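Well, I did it, friends: I signed up for the Mudance fall swap in October! Suryani Nasution talked me into it over iced coffee, and now I have to clear out every closet we own (16 years of stuff, yikes).

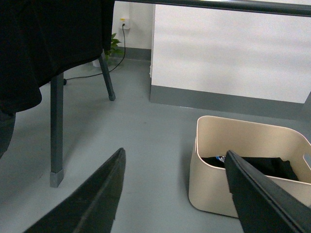
Black clothes in the cream bin

My rule is six months. If I haven't worn it, out it goes! 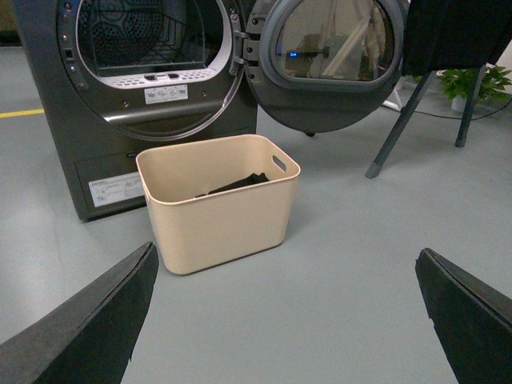
Shoes are my weak spot, so those get their own weekend. Last year's swap took in almost 1000 pieces, and I'm pretty sure I brought half of them home with me.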